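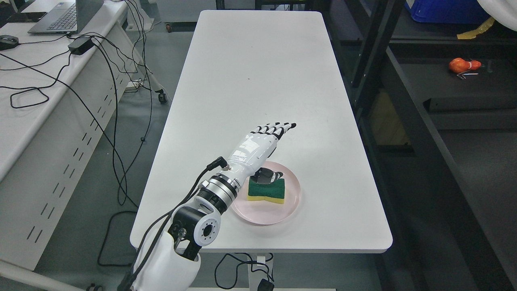 *Fig. 1. Round plate, pale pink, on a long white table.*

# Food Service Operations, Unit 4: Tableware

Carretero School of Catering, handout for students, November 2024

In the previous unit we spoke about the menu and how the menu decides the equipment of the kitchen. In this unit we continue with the objects which the guest touches and sees. Many students think that tableware is a question of taste only. Taste has its place, but the manager must also think about breakage, storage, washing, replacement, and the speed of the service.

## 4.1 Some terms

**Cover.** The place for one guest with everything that belongs to it: plates, cutlery, glass, napkin. The word is also used for the guest himself, as in "we had 23 covers at lunch." Please be careful, because on the exam both meanings appear.

**Flatware.** In American use this is knives, forks and spoons. In some older British books it means flat dishes, such as plates. In our course we use the American meaning.

**Hollowware.** Pieces which hold something inside: bowls, jugs, pots, sauce boats.

**Well and rim.** The well is the middle part of the plate where the food lies. The rim is the outer part. A plate without a separate rim is called a coupe plate. Such a plate gives more space for food, but it is less comfortable for the waiter, who has no place for the thumb.

**Par stock.** The quantity of each piece which the establishment must have at all times. We return to this in 4.4.

## 4.2 Materials

*Porcelain* is fired at high temperature. The body is hard and almost does not absorb water. Good porcelain for restaurants has a thicker edge than the porcelain for the home, and the buyer should ask for it.

*Stoneware* is heavier and usually not translucent. It keeps heat well if it was warmed before. Guests like it for its "handmade" look, but a stack of stoneware is heavy to carry, and rough feet can scratch the piece under it.

*Earthenware* is fired at lower temperature. It is more porous and it chips more easily. If water enters through a chip, the glaze can begin to crack around this place. For heavy daily use we do not recommend it.

*Melamine* is a hard plastic. It is light and does not break easily, so it is often found in schools and in hospitals. It must not be put in the microwave, and knives leave marks in it where stains collect.

*Tempered glass* is strong and cheap to replace. When it breaks, it breaks in many small pieces, and all open food near it must be thrown away.

When you look at a plate from some distance, you often cannot say which material it is. Turn the piece over and look at the foot, which in many cases is not glazed. Read also the mark of the producer, if there is one.

## 4.3 Color

White is the usual choice. A broken white piece is easy to replace from another series, and almost every food looks acceptable on it. The weak point is white food on a white plate: rice, fish in cream sauce, cauliflower. The guest does not see where the food ends, and the portion looks poor.

Pale colors (cream, pale pink, light gray, light blue) are a middle way. They give a small contrast with white food and also with a white table or a white cloth, so the cover is well visible even before the food comes. They have two difficulties. First, the tone may be different from one production to the next, and if you buy again after some years, the new plates may not agree with the old. Second, the light in the room changes them. Under a warm lamp pale pink can look like beige, and under a cold lamp it can look gray. Always ask for a sample and look at it in the room where it will be used, in the evening as well as in the daytime.

Dark colors are attractive with bright food, but they show marks of cutlery, fingerprints and dried drops from hard water. An establishment with dark plates should plan more time for polishing.

There are studies about the color of the plate and how much the guest eats. The results do not agree with each other, and for this reason we do not teach them as a rule.

## 4.4 Calculation of par stock

The stock must cover three places at the same time: on the tables, in the washing area, and on the shelf. To this we add a reserve for breakage.

The simple formula of this course is:

> par stock = seats × factor + reserve

The factor depends on the piece. For the main plate in a restaurant with normal turnover we take 2. For small side plates we take 4, as they are used also for bread, for dessert, and by the kitchen for its own needs. The reserve is decided by each house from its breakage record.

**Worked case.** The dining room Follell has 23 seats. Main plates: 23 × 2 = 46. Side plates: 23 × 4 = 92. The reserve comes on top of both.

For the large hall Prorkusov the last inventory gave 913 pieces of all kinds together. This number alone says very little. Before the seminar, write down which information you would need to decide if the stock is enough.

## 4.5 Handling and storage

- Scrape the plates before stacking, and stack only the same size together.
- Keep the stacks low. The lowest plate carries all the weight.
- Hold the plate by the rim or from below, and do not touch the well.
- Take chipped or cracked pieces out of service at once, also during a busy evening. Write them in the breakage book.
- Let the plates dry in the air. A towel moves bacteria from one plate to another.
- New plates go under the old ones on the shelf, so that all of them are used equally.

The dishwasher in our training kitchen is a Floltness. Its instructions hang on the inside of the cupboard door. Racks for plates and racks for glasses must not be exchanged.

## 4.6 Preparation for the seminar

1. Choose a place where you eat often. Which material are the plates, and how did you recognize it?
2. Give two dishes that lose on a white plate, and propose a color for each.
3. Calculate the par stock of main plates and side plates for a room with double the seats of Follell.
4. Explain why a coupe plate may slow down the service.

Please bring the answers on paper. The table of breakage costs from Unit 3 will be needed again.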